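Foltis Automation Laboratory
@foltislab

The laboratory is publishing an account of the fault that halted two-arm work on our tabletop cell last November. Partner sites have asked for it, and the safety office has cleared it for release. The posts follow in order. (Thread)

The cell is one of the small enclosed units used for the Muretum sorting program. Two light arms share a single table and place mixed personal-care goods into an organizer. Each arm has its own base plate, its own control board and its own cable to the gripper.

Summary for readers who need only the outcome: the left arm did not stop when the stop command was issued. It continued for 690 milliseconds. No person was inside the enclosure. One gripper finger was bent and one glass jar was broken.

The fault occurred during an unattended run. The right arm had reported a missed grasp, and the supervising software ordered both arms to hold. The right arm held. The left arm completed its swing toward the organizer and struck the jar with the side of the gripper.

The operator on duty pressed the emergency stop at the console. Power was removed from both arms and the cell was locked out in accordance with site procedure. The lockout remained in place until the review was closed.
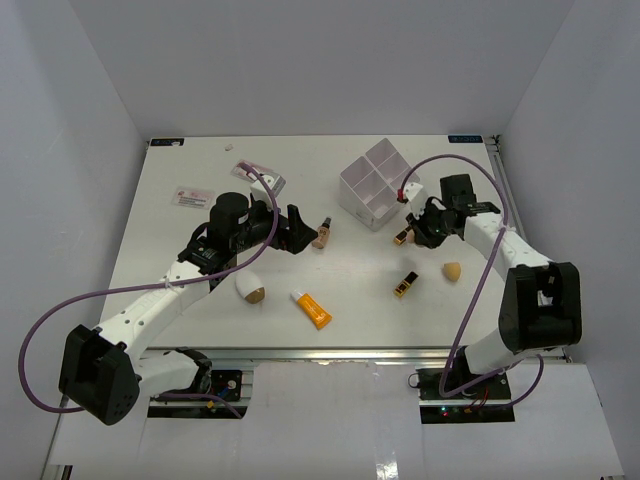 The review began with the gripper cable on the left arm. On this model the cable carries both motor power and the data line, and it is left with enough slack for the wrist to turn through its full range. The purple cable on the left arm runs in a wide arc around the far left and back down along the base to the mounting plate, and a loop of that size is pulled and released many times in one shift. Raed Abu Hammour, who led the review, found that the connector at the plate had worked partly out of its socket.

A loose connector should not, by itself, allow an arm to keep moving. The arm is expected to treat silence on the data line as a reason to stop. The second part of the review therefore dealt with the watchdog timer, the function that measures how long the line has been silent.

The watchdog on the left arm was set to 2000 milliseconds. The approved value is 100. The longer value had been entered during bench testing, when the arm was driven by hand commands with long pauses between them. It was never changed back.

The right arm carried the approved value. The two arms had been serviced on separate occasions and their settings had not been compared. Our service form at that time asked the technician to confirm that a watchdog was enabled. It did not ask for the number.

The sequence is now understood as follows. The connector lost contact during the swing. The hold command was sent and did not reach the left arm. The left arm waited for its timer and went on following the last path it had received. The operator's emergency stop ended the motion before the timer ran out.

We wish to be clear on one point. The emergency stop worked as designed. It acts on the power supply and does not depend on the data line. Sites that have rerouted their emergency stop through software for convenience are asked to restore the hardware circuit before further use.

Reproduction of the fault. Afaf Hijazi repeated the conditions on a spare arm at reduced speed, with the connector seated halfway and the table cleared. Contact was lost in several positions of the base joint, most often with the arm turned inward and the wrist raised. A fully seated connector with a clamp did not lose contact in 1000 cycles.

Corrective action on hardware. Every base connector in our cells is now held by a screw clamp. The cable is tied to the base housing at one additional point, so that the pull of the loop is taken by the tie. Technicians must check that the wrist still turns freely after the tie is fitted.

Corrective action on settings. The control software now reads the watchdog value from both arms at startup and will not enable motion if either value differs from the approved one. The value is shown on the console. Changing it requires a second person to sign in.

Corrective action on the task. Glass containers have been withdrawn from unattended runs. They may be used when an operator is present and the arms are at reduced speed. The list of approved items is kept at the console of each cell.

One matter remains open. Both arms can reach the middle of the table, and the software assigns that space to one arm at a time. An arm that has lost its data line cannot be told that the space is no longer its own. The shorter timer reduces the distance traveled but does not remove the risk.

We have asked Mahasneh, our supplier of control boards, whether a second stop line can be added between the two plates. A wired line would allow either board to halt the other without using the main data path. We will report on this when a sample board has been tested.

Several sites have asked whether older equipment is affected. The Bunura cells, installed in 2012, use a different arm with a locking connector and a fixed timer. They were inspected and no change was required.

Sites that operate the same two-arm arrangement are asked to do the following before the next unattended run: read the watchdog value on each arm and write it down, seat and clamp both base connectors, and test the hold command with one data line unplugged and the table clear.

The test with the line unplugged should be done at the lowest speed, with the enclosure closed and one person at the emergency stop. If the arm does not stop within the approved time, remove power and do not return the cell to service.

The full review, with timing records and the revised service form, was issued to partner sites on February 3, 2020. Sites that have not received a copy may write to the laboratory's safety office. Please include the name of the site and the number of cells in use.

Replies to this thread are read during office hours. Reports of a similar fault should be sent to the safety office directly and should not be posted here.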